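Talk notes: Keeping old office computers going
Idton public library, upstairs meeting room. 45 minutes, then 10 for questions.

Slide 1. Title. Wait for the door to close, the hallway is loud.

Say who I am and that I look after the computers for a small office. Say that I am not selling anything. The handout is on the back table and has the checklist from slide 7 on it, so there is no need to copy it down.

Slide 2. Inside a tower
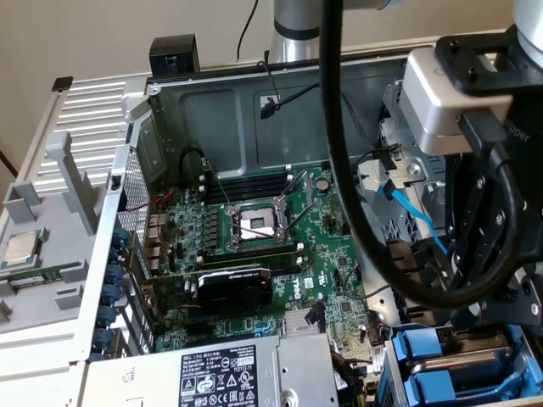
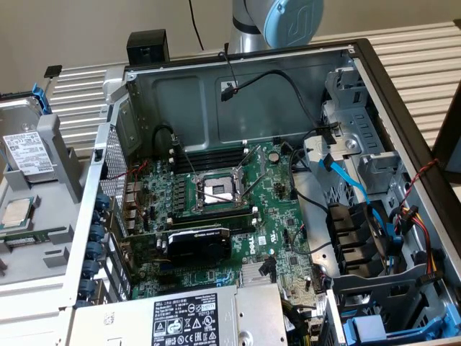 A desktop tower is a box of parts that mostly unplug. People who have never had the side panel off tend to think of the whole thing as one item that either works or doesn't. Most of tonight is about deciding which part is old, and whether that part matters for the work being done.

Ask for hands: who has a computer at work that is more than five years old? Then: who knows what is in it? Expect a lot fewer hands the second time.

Slide 3. What "slow" means

Go slowly on this one. It is the main point of the first half.

When someone says the computer is slow, ask what they were doing. There are four usual answers:
It takes a long time to start.
It gets worse through the day.
One program is slow and the rest are fine.
Everything on the web is slow.

The first is often the drive. The second is often memory, or forty browser tabs, and those are the same problem. The third may be the program itself. The fourth is probably the network, and a new computer will not change it.

Tell the Gustden story here. Small shipping office, wanted to replace every desk computer. The complaint was that the order screen froze in the afternoon. It froze on the newest machine too. The trouble was an old network switch under a desk, next to a space heater. Keep it short, I ran over on this last time.

Slide 4. The parts worth changing

Drive first. If a computer still has a spinning hard drive, changing it to a solid state drive is the thing people will notice most.

Memory second. Look up what the board takes before buying anything. Memory from one generation does not fit the slots of another, and the notch is in a different place on purpose. Don't force it.

Power supply third, and only if it is failing or making noise. Some office towers use an odd shape or an odd connector, so check before ordering.

Processor last. It can be done on many desktops, but the gain is small for office work and the pins are easy to damage. I usually leave the processor alone unless I already have a spare of the right kind in a drawer.

Slide 5. The parts not worth changing

Laptop hinges on a cheap laptop. Main boards. Anything where the part costs more than a refurbished machine with the same part in it.

Slide 6. The Nwachukwu spreadsheet

Explain the name: it came with the spreadsheet and we kept it. One row per computer. Columns for room, year bought, memory, drive type, operating system, last cleaned, and notes. The notes column is the useful one. "Beeps twice, starts anyway" has saved me an hour more than once.

Mention the rule we use. If a repair is under 1,000 and the machine has been in service less than 10 years, it goes to the bench. That limit was set for the big workstations in the drawing office - for an ordinary desk computer it should be far lower. Somebody will ask, so say it before they do.

Slide 7. Before you open one

Back up. Do this even if you are only cleaning it.
Shut down, unplug, hold the power button for a few seconds.
Touch bare metal on the case.
Take a phone picture of the cables before moving any.
Put the screws in a cup. One cup per computer.

Slide 8. When to let it go

If it can't run a supported operating system, it should come off the network. This is the least popular slide. A computer can be in perfect shape and still have to go for this reason. Mention that some can stay on as offline machines, like the one at Jenisia that only runs the label printer.

Wipe the drive or remove it before the machine leaves the building. Then the county electronics drop-off, which in October takes monitors too.

Slide 9. Questions

If there are none, start with "Is it bad to leave it on overnight?" since that comes up every time. Answer: mostly no, but restart it once a week.

Leave the room key at the front desk.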